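그론드포트의 일요일

조종석이라고 해 봐야 식탁 의자였다. 나는 양손에 손잡이를 쥐고 앉아 로봇에게 단백질바 옮기는 법을 가르쳤다. 상자에서 하나를 집어 그릇에 놓는다. 그게 한 번이다. 회사에서 정한 하루 분량은 70번이었다.

3월에 그론드포트로 내려왔을 때는 창고 일인 줄 알았다. 면접관은 손 떨림이 있느냐고만 물었다. 없다고 했더니 다음 날부터 나오라고 했다. 프로그램 이름은 틴디크였고, 화면 구석에 지금까지 쌓인 시연 수가 떴다. 그날 아침 숫자는 775였다.

열여섯 번째에서 바가 미끄러졌다. 손잡이를 조금 일찍 풀었다. 나는 페달을 밟아 기록을 지우고 처음 자세로 돌아갔다. 옆자리 선배는 실패한 것도 가끔은 남겨 두라고 했다. 떨어뜨린 다음 다시 집는 것도 배워야 한다는 것이었다. 나는 그 말이 마음에 들었지만 그래도 지웠다.

점심때 어머니에게서 전화가 왔다. 일요일인데 밥은 먹었느냐고 했다. 무슨 일을 하느냐고 또 묻기에 과자를 옮긴다고 했다.

"그걸 왜 네가 옮기니."

"기계가 보고 배운대요."

어머니는 한참 말이 없다가, 네가 젓가락질을 배울 때는 석 달이 걸렸다고 했다. 콩을 자꾸 흘려서 할머니가 뒤에서 손을 잡아 주었다고 했다. 나는 기억나지 않았다.

오후에는 천천히 움직였다. 손가락을 벌리고, 내리고, 포장 끝이 아니라 가운데를 잡았다. 들어 올린 뒤 잠깐 멈췄다가 옆으로 갔다. 선배가 화면을 보더니 오늘은 꼭 누구를 가르치는 사람 같다고 했다. 나는 대답하지 않고 다음 바를 집었다.

퇴근 전에 그날 기록을 우누드베리로 보냈다. 전송이 끝날 때까지 의자에 앉아 있었다. 손은 무릎에 내려놓았는데 엄지와 검지가 아직 조금 벌어져 있었다.

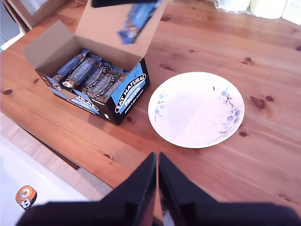
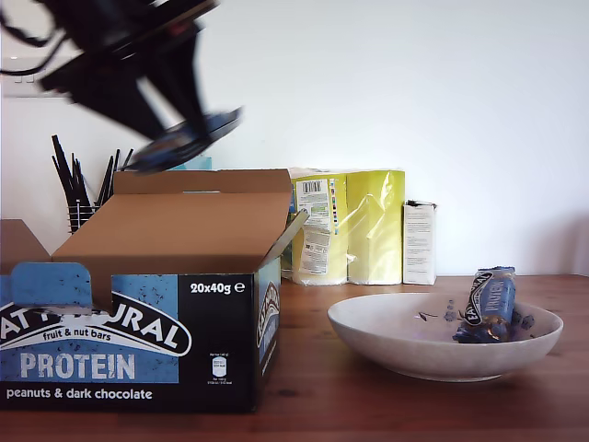 단백질바 상자와 로봇 그리퍼, 옆에는 바를 옮겨 담는 흰 그릇.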